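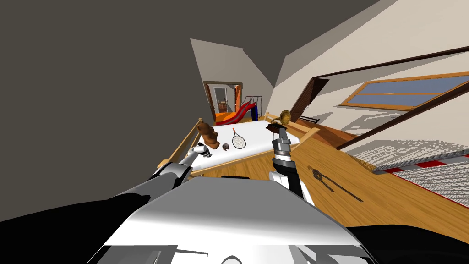
Testing a two-arm policy in a simulated bedroom

This page explains how to repeat the tidy-up test from our Vular report, in which a policy trained on short instructions is asked to pick things off a bed in rooms it has never met. You will need Clalluser installed and working, the Heiskanen scene pack, and a trained checkpoint. If you only want to look at our numbers, skip to the last section.

The attic room is the one most people start with. It has a sloping roof, a window in the pale wall, a red slide at the back and a bed with a teddy bear, a mug, a tennis racket and a gramophone on it. The task uses the bed objects only. The slide, the rug and the rope on the floor are there as clutter.

Step 1. Load the room

Open the scene list and choose the attic room. Leave the lighting on its default setting for the first run. Shadows fall across the rug and the wall in diagonal bands, and we found that policies trained under flat lighting did worse here, so do not switch the shadows off to save time.

Step 2. Set the view

Use the robot's own view, with both arms and the top of the body showing. In the tilt test the view is rolled so that the floor and walls run diagonally. Set the roll before you start the episode. Changing it half way through will spoil the log, and the scoring script will throw the episode out.

Step 3. Place the arms

Start with the left gripper low over the near edge of the bed, beside the bear, and the right gripper raised towards the gramophone. We call this the split start. It is harder than starting with both arms at rest, as the policy has to choose which arm to use - and the nearer one is not always the better choice.

Step 4. Give the instruction

Type one instruction per episode and keep it short: "pick up the bear" or "pick up the mug". Use the object names in the scene pack. Longer wording is a separate test with its own settings file.

Step 5. Run the episodes

Run 17 episodes for each object. Move the objects a little between episodes using the shuffle option, but keep them on the mattress. Each episode stops after 2,000 simulation steps if the object has not been lifted.

Step 6. Score the runs

An episode counts as a success if the named object is held clear of the mattress for 2 seconds. Touching the wrong object is logged but does not end the run. Check the log by eye for the gramophone, where the horn can catch on a finger and give a false success.

What we found

With the view level, the Divbridge policy did well on the bear and the mug. With the view tilted it still reached for the right object in most episodes, but the grasp was often late or off to one side. The racket gave the most trouble, mainly at the handle. Training again with random roll added to the views closed most of the gap, and cost us 5 extra hours on the same machine.

We have not tried this on a real robot. The settings files for the level and tilted runs are in the Vular folder, and the June version replaces the earlier ones.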